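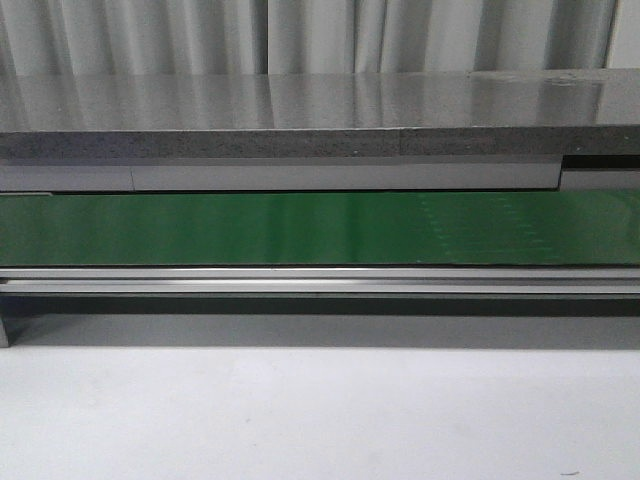 How many examples does a robot need before it can pick a part off a moving belt?
More than the salesman says, and the number matters less than how different the examples are from one another. A few hundred picks of the same part, in the same light, at the same belt speed, mostly teach it that part, that light and that speed.

Forndale Belt Station: Gallery and Notes
Posted 31 October 2023 by Sorin Delić

I have been asked to put up a page on the belt station at Forndale, where we gather examples for the Guvside picking model. I'm glad to do it, as long as it's understood that I am not the project's cheerleader. My job is to look at what gets collected and say whether it's worth training on. A fair amount of the time I say no.

The picture at the top has the green belt with nothing on it, the two metal rails along its front edge, and the polished gray slab behind with the curtain at the back. I've put my notes on the station underneath.

The belt
Green, saturated, a bit glossy. The gloss bothers me. In the picture the belt picks up soft streaks and lighter patches, mostly in the center and toward the right. A person looks past that kind of thing without trying. Whether a model does is something I would like tested, and so far I have been offered opinions.

The marks on the right
Faint rows of small, lighter dots on the right part of the belt. They could be texture, wear or reflections, and I can't tell which from the picture. Vasilis Angelovski says it makes no difference. My worry is a model that learns to use them as landmarks and then gets lost on a different belt.

The slab
Worse than the belt, if you ask me. The top is shiny enough to mirror the folds of the curtain. I asked for a matte cover in February and was told the reflections would "add variety." Variety is when something changes between examples. The same reflection in every example is a habit.

The curtain
Pale gray, hanging in soft folds. I have no quarrel with it as a backdrop, except that Hundport, where this model is supposed to end up working, has a busy packing hall behind its line. We are teaching on a quiet background and hoping for the best on a loud one. Vasilis plans to swap other backgrounds in by software. I've seen that work and I've seen it fail, and both times the people in charge were equally sure beforehand.

The floor
Smooth and very light, with a small dark speck toward the right corner. I mention the speck only to reviewers: please don't tag it as a dropped part.

What we have so far
The current set is 1700 picks. That sounds like plenty until you sort it. They come from 9 kinds of part and 3 operators, and one operator did more than half. She is good, which is its own problem, as her picks hardly ever go wrong and the model sees very little recovery. I'd trade a good many of her clean runs for a short stack of fumbles that got rescued.

What I threw out last round
I rejected 40 picks. Most were labeled as successes where the part left the belt but was never set down inside the target area. The rest had the clock on the belt speed log out of step with the video, so the model would have been told the belt was doing one thing while the pictures showed another. Some people felt I was being picky. They are welcome to write the report when the arm closes on air.

Empty-belt recordings
We keep these and label them "no part, no action." Nisbet, who supply the annotation tool, have it set to skip them by default, so if you are setting up a new project, turn that off. A model that has only ever been shown belts with parts on them has no reason to believe in an empty one. I have watched an arm make a confident grab at a streak of light, twice in one afternoon.

What would change my mind
A test on parts it hasn't seen, on a belt of another color, with the misses reported next to the hits. I've asked for all of it in a single table. The Guvside slides give one success rate and no list of what was tried, and I don't know what to do with a number like that.

Comments on this page go to me. Requests for the raw recordings go to Vasilis, who will want to know what you plan to use them for.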